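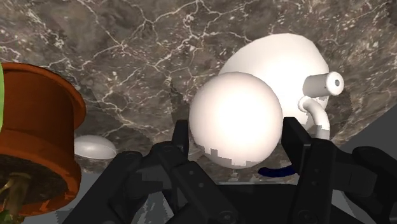

White ball on a marble surface.

Etham Lane Tenants' Association
Minutes of the October meeting, held in the ground floor meeting room

The meeting opened at 7:05 p.m. The chair welcomed two new households from the Sedau building. Apologies were received from the secretary, and notes were taken by a member of the board.

Minutes of the last meeting
Approved with one correction. The item on bike storage should have read "rear hallway," not "rear yard."

Heating
The management company has written to say the boilers in both buildings will be turned on by the middle of the month. Residents on the top floor of the Cama building reported banging in the pipes at night last winter and asked that the lines be bled before the heat comes on, as was requested in the spring. The chair will send this in writing and copy the board.

One resident asked if the overnight temperature could be set higher. The lease gives a minimum only. It was agreed to see how the first cold weeks go and bring it back in December if needed.

Laundry room
Dryer 2 is still out of order. The repair company came once and left without the part. Several people said the card reader takes payment even when the machine does not start. Refunds can be claimed through the management office, but you need the time of the charge and the last digits of the card. The form will be put up by the door.

The sign-up sheet was discussed at some length. A motion to go back to first come, first served failed. A motion to limit evening slots to two per household per week passed.

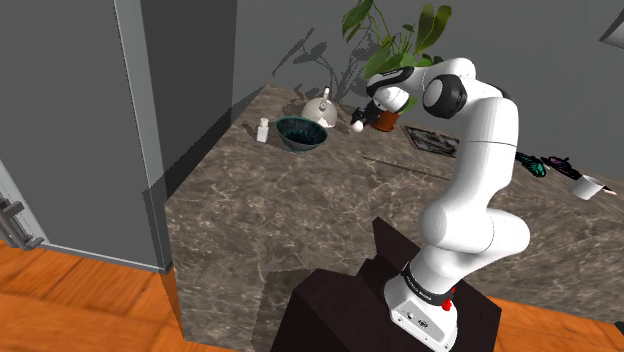

Trash and recycling
Pickup for cardboard has moved to every other week. Boxes must be flattened. The bins behind the Sedau building were full by the weekend three times in September, mostly from people moving in and out — the board will ask the office to order an extra pickup at the end of each month.

A resident on the second floor asked about food scraps. The city program needs a locked bin and a key holder in each building. No one present wanted to take this on. Left open.

Front entrance
The lock at Etham Lane sticks in damp weather. A quote from Mösli Lock & Door was read out. Members felt it was high for one lock and asked for a second quote before the next meeting.

Packages are still being left on the steps. Please put your unit number on all orders.

Courtyard
Bulbs will be planted before the first frost. The association has some 5 bags left over from last year in the basement. The broken bench was discussed again and will be removed.

Money
Dues are paid up for all but five units. Reminders have gone out. The cost of the summer cookout came in under what was approved, and the rest stays in the general fund.

Other business
Noise after 10 p.m. on the Cama side. Quiet hours will be printed on the next notice.

The meeting closed at 8:25 p.m. Next meeting in November, same room, 7 p.m.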